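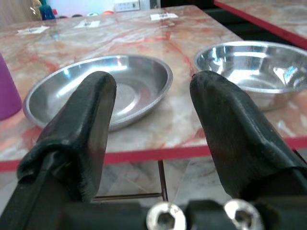 Deux doigts de pince noirs et leurs vis à six pans creux.

À quoi servent les points dans un jeu de figurines ?

Imagine que tu joues aux petits soldats avec ta cousine. Tu as une grenouille en plastique et trois chevaliers. Elle a un dragon, deux dragons de rechange et un château. Elle propose qu'on dise que c'est équilibré. Tu sens bien que quelque chose cloche.

Les gens qui jouent aux batailles de figurines ont rencontré ce problème il y a longtemps. Comme ce sont souvent des adultes, ils ont trouvé une solution avec des additions.

Le principe

Chaque figurine a un prix. Il ne se paie pas en euros (ça, c'est un autre prix, et tes parents en parleront mieux que moi). Il se paie en points. Plus une figurine est forte, plus elle coûte de points. Avant la partie, les deux joueurs choisissent un total, et chacun compose son armée sans le dépasser.

Prenons Ullgate, un jeu édité par Adomaitis. L'histoire se passe en 2983, à une époque où l'humanité voyage entre les étoiles et continue pourtant à se disputer des collines. Une grande bataille d'Ullgate se joue à 4000 points par camp. Avec ça, tu peux aligner une foule de fantassins, ou bien quelques chars énormes, ou un peu des deux.

Un éclaireur coûte 19 points. Il court vite, il voit loin et il meurt dès qu'on éternue dans sa direction. Un char lourd coûte autant qu'une belle troupe d'éclaireurs, et il faut insister davantage pour s'en débarrasser.

Qui décide des prix ?

Les auteurs du jeu. Ils commencent par calculer : combien de coups la figurine peut recevoir, à quelle distance elle tire, de combien elle se déplace. Ensuite ils essaient. Ils jouent des parties, beaucoup de parties, et ils regardent qui gagne.

Si l'armée pleine de lance-flammes gagne tout le temps, c'est que le lance-flammes n'est pas assez cher. On monte son prix. Les joueurs qui venaient d'en peindre toute une boîte sont très tristes et écrivent de longs messages sur Internet. Si une figurine reste toujours au fond du tiroir, on baisse le sien, et d'un seul coup tout le monde affirme l'avoir toujours aimée.

C'est pour cela que les listes de points changent. Les prix de l'an dernier ne sont plus forcément les bons, et deux joueurs qui n'ont pas la même version du livret peuvent discuter longtemps avant de lancer le premier dé. 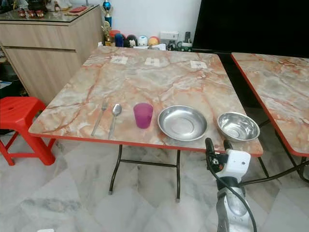
Fourchette, cuillère, gobelet, assiette et bol, rangés au bord d'une table pliante.

Alors, c'est juste ?

À peu près. Deux armées qui coûtent le même nombre de points ont des chances proches de gagner, mais le terrain s'en mêle. Au club de Karlow, on joue souvent sur un décor appelé Onwood : une forêt en mousse, avec des arbres partout. Les canons à longue portée y coûtent le même prix qu'ailleurs. Seulement, ils passent la partie à regarder des troncs. Dans la forêt, c'est le petit éclaireur qui rigole.

Il y a aussi la mission. Si le but est de tenir un pont, il vaut mieux avoir du monde à mettre dessus. Un char tout seul tient très bien un pont, jusqu'au moment où il y en a 2 à garder.

Et puis il y a les dés. Aucun calcul ne protège contre quelqu'un qui fait six fois de suite un as en expliquant que ses dés sont fâchés contre lui.

Quelques mots à connaître

Liste d'armée : la feuille où tu notes tes figurines et leurs points. On la montre à son adversaire. Oui, même l'addition.

Option : un petit supplément, comme une armure ou une radio, qui se paie aussi. Les options sont aux points ce que les bonbons de la caisse sont à l'argent de poche.

Horde : une armée avec beaucoup de figurines bon marché. Redoutable, et très longue à ranger.

À toi de jouer

Tu peux inventer des points pour tes propres jouets. Donne 10 points à un chevalier ordinaire. Il servira de mesure. Demande-toi ensuite combien de chevaliers il faudrait pour battre un dragon. Si tu réponds cinq, le dragon vaut 50 points. Fais la partie : cinq chevaliers contre un dragon. Si le dragon gagne trois fois de suite, il vaut plus cher. S'il perd toujours, baisse son prix, et évite de le lui dire.

Note tout dans un cahier, puis fais relire les prix par ta cousine. Elle trouvera sans doute que le dragon est hors de prix et que la grenouille est une affaire.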